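On the Keeping of Household Papers
2018-04-29
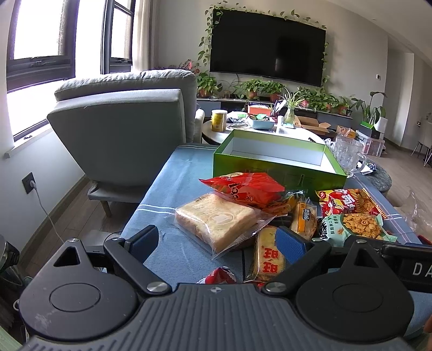 The table with its blue cloth, in the living room.

It has been the practice of this household to review its papers once a year. The review formerly took place in February, when the evenings are long, but it has been moved to spring so that the annual statements have all arrived. I set out the present arrangements for readers who have asked about them.

Papers are divided into 2 classes. The first consists of items that must be kept in the original: certificates, deeds, the lease and anything bearing a signature. These are held in a Clenis box file in the hall cupboard. The second consists of bills, receipts and general letters, which are kept for 3 years and then shredded.

Guarantees have given the most trouble. The Raltex boiler papers were filed under heating, the service records under repairs, and the two were not brought together until a claim was made last winter. The repair came to 177 pounds, of which the greater part was refunded. All guarantees are now filed by the name of the maker.

The index remains on paper. A trial of the Nesus filing program was carried out, and it proved adequate for bills but slow for letters. Its use has been discontinued.

Letters from family are not subject to any limit. They are kept in date order, in their envelopes where these survive, and no decision has been taken on the older bundles - several are tied with string and have not been opened for many years. The matter will be considered again at the next review.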